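# Trikell Modular Guardrail System

The Trikell system provides temporary edge protection for flat roofs, open slab edges and stairwells. It is supplied by Lundik from its yard in Clitville and is available for purchase or for hire by the month.

Each post locks into its base with a captive pin, so there are no small parts to lose on site. Rails slide through the post brackets and are held by a spring catch that can be worked with a gloved hand. The standard kit covers straight runs and outside corners. Inside corners require the Eze swivel bracket, which is ordered separately.

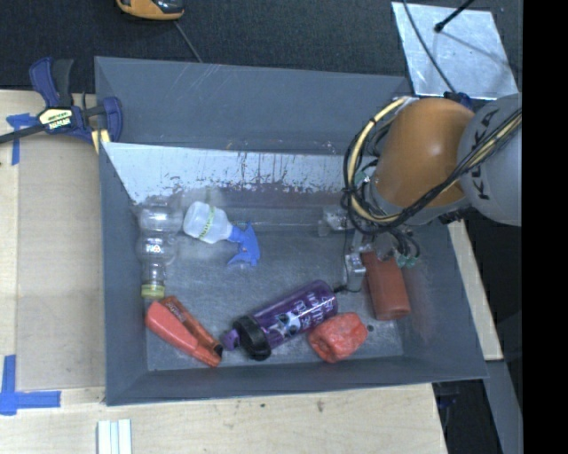 Bases may be clamped to the slab or left freestanding with counterweights. Freestanding bases are not to be used on wet membrane or on any roof with a noticeable pitch. Customers should confirm the layout with a qualified person before work begins.

**Ordering information**

| Item | Detail |
|---|---|
| Kit number | 621 |
| Posts per kit | 6 |
| Rail length | 3 m |
| Finish | Galvanized |
| Minimum hire | One month |

Replacement pins and catches are kept in stock. Bent posts must be withdrawn from use and may not be straightened. Hired kits are inspected on return, and damaged parts are charged at the list price.

Orders of 400 posts or more are delivered directly to site. Please allow extra time for powder-coated finishes, which are prepared to order.

Page last revised Dec 29, 2018.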